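Home Orders Your flowers Help desk My tickets Sign out

Last updated: two weeks ago

Flowers drooping by the third day, Ledham cylinder, shared table
14th April, by Eduardo Talavera

Hello Magbanua help desk, and thank you in advance for reading all of this, which I know will be long (my last ticket, back in September, was about a missing card and I managed to fill a page with that too).

We have the mixed bouquet on the every-other-week plan, delivered to the workroom at Ludden. We love them. I want to say that first so this doesn't sound like a complaint, because people really do stop on their way to the coffee and look. The trouble is that the last three bouquets have gone over so fast. They arrive perky, they look wonderful for a day, and by the third morning the white ones are going brown at the rim and the pale pink ones have their heads hanging down. The yellow ones hold on the longest. Your leaflet says a week at least, and until this winter we always got a week and sometimes a good bit more.

What we have:

Vase: the tall clear Ledham cylinder, bought from your own shop page. Holds 900 ml.
Water: straight from the tap, cool, with your sachet stirred in.
Table: the long pale Gilletti table in the workroom, where everybody puts everything.
Changes I can think of: we moved the table in the winter, and we have a new desk lamp.

What I've tried so far is trimming the stems again when they come out of the wrap, and using two sachets in place of one. The second sachet made no difference that I could see. If anything the water went cloudy sooner.

Could it be the flowers themselves? I don't want to point a finger at the grower if it's us.

Warmly,
Eduardo

Reply from the help desk, same afternoon

Hi Eduardo, what a nice ticket to open! I'm sorry they're fading on you. I looked at the last three boxes on your account and they were cut and packed the same way as the ones you had in the fall, and nobody else on your route has written in, so let's look at the room before we look at the grower.

Please go back to one sachet. Two makes the mix too strong and it can clog things up. Then could you tell me:

How much water do you put in, measured if you can
How warm the room gets in the afternoon
What is on the table near the vase, anything at all, including food

Don't worry about being long.

Update from Eduardo, next day

You did say not to worry!

Water first. I'd been filling it "to where it looks nice," so this morning I poured it all back out into the measuring cup from the kitchen, and it was 400 ml. I was surprised. A tall cylinder makes a little water look like a lot, at least to me, and I'd have told you it was most of the way up. The stems on this bouquet are thick and green and drink a good deal the first night, so I suppose by morning some of the shorter ones have their feet out of the water altogether. I've filled it properly now.

Temperature. I borrowed the thermometer from the upstairs hall and stood it beside the vase after lunch. It read 82, which seemed very high for the time of year, so I went and sat at the other end of the table with it for a while and it was cooler there. The vase end gets the sun and the heater comes up under the window. With the blind down it got to 80 and stayed there, so the blind alone is not going to save us.

Things on the table. Oh dear. It is a table that collects things. On any day you'd find snacks, somebody's cap, a roll of tape, a mouse and the cables that go with it, the red desk lamp, fruit. I tidy it and it grows back. I didn't think the mess would bother a bouquet, apart from the time it was knocked over.

Reply from the help desk

This is really useful, thank you for measuring. The low water will be part of it, and 82 is too warm for cut flowers of this sort. I'd like to hear more about the fruit. What kind, how close, and how long does it sit there?

Update from Eduardo, that evening

Bananas, mostly. Someone brings a bunch in at the start of the week and they get put down at the back of the table, where the vase is, and they sit until they're eaten. There are always one or two left at the end with freckles that no one wants. I asked around and the bananas started about when the table was moved. Before that there was a fruit bowl in the kitchen, but it broke, and the fruit migrated.

I had no idea it mattered. My grandmother kept roses beside the fruit bowl her whole life and I never heard a word about it, although now that I think of it, she was always cutting new roses.

Reply from the help desk

I think we've found the main one! Ripening bananas give off ethylene gas, and a lot of cut flowers take that as a signal to age. Carnations and their relatives are especially touchy, and there are some in your mix. Apples and avocados do it too. You can't smell it, and it's worse in a closed, warm room.

So here is what I'd like you to do with the next box. I'm sending you one early, no charge.

1. Wash the Ledham with hot water and a drop of dish soap and rinse it well. Tall cylinders get a film at the bottom that you can't reach with your fingers, so use a bottle brush.
2. Fill to about three-quarters, one sachet.
3. Lay the bouquet flat on the table while you trim. Take off any leaves that would sit below the water.
4. Cut the stems on a slant and put them straight in.
5. Fruit to another room.
6. Vase to the cool end of the table. Lamp off, or turned away.
7. Change the water on the second day, and every second day after that.

Please jot down how they look each morning and we'll compare.

Log, kept by Eduardo

Day one. Box came early. Washed the vase, borrowed a brush from the kitchen drawer. You were right about the film. Trimmed everything lying flat as instructed, which is much easier on the heads than holding the bunch up in the air the way I'd been doing. Vase at the cool end. Everything looks lovely.

Day two. Water down by a couple of fingers, changed it. All heads up. Carried the bananas to the kitchen myself and put them on a plate with a note.

Day three. This is usually the bad morning. White ones still white. One pink one a little sleepy, though it had a bruise on the stem when it came, so I'm not blaming anybody. Cut it short and put it in a mug by the sink, where it looks quite happy.

Day four. Changed water. Slight cloudiness, nothing like before. A banana was back on the table. I moved it and said nothing.

Day five. Said something.

Day six. Good. A few petals from a yellow one on the table. Changed the water.

Day seven. Still good enough that I didn't want to throw them out. Someone suggested taking the foliage out and leaving only the flowers, but I like the green and left it in.

Day nine. Finished, except for three stems of something pale that I've put in the mug with the sleepy pink one. That is six days better than last time!

Update from Eduardo, after the following bouquet

One more, and then I promise you can close this. The next regular box came and I was away for part of it, so it had a less careful life than the free one. I'm told the water was changed once. It got to day six, which I'm still very pleased with.

I did want to ask about the vase, as it's been on my mind. The cylinder is tall and quite narrow, and when the stems are trimmed short the flowers sink down into it. Should I be cutting less off each time? I've been taking a good thumb's length. And would a wider one let more air in around the stems, or doesn't that matter?

The table as it tends to be, banana and all:
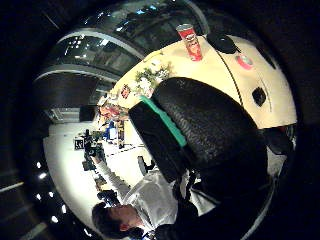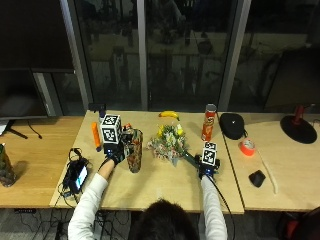
Same table in both, with the red snack can standing on it.

Gus Whitlock

Hi Eduardo, I've read the whole thread and enjoyed every bit of it. A thumb's length is more than you need. Half an inch is plenty once the first cut has been made, and that way the bunch will stay up above the rim for the whole week. Air around the stems isn't a worry, it's the crowding below the water that makes it go cloudy, so if the bunch feels tight going in, take out two or three of the thickest stems and give them their own mug. It sounds as if you have a good mug for it.

A wider vase would be fine too, though you'd want more stems to fill it or they'll all slide over to one side. I'd stay with the Ledham for now and see how spring goes.

About the bananas: if the kitchen plate isn't working, a new fruit bowl might do more than the notes. Ours sits on top of the fridge, and since it went up there I haven't lost a carnation early. Keep an eye on apples as well when the weather warms up.

I've moved your next delivery to the morning so the box doesn't sit in the sun by the door. I'll leave the ticket open until that one has had its week. Write back with the log if you feel like keeping it, any length you want.

Status: open, waiting on customer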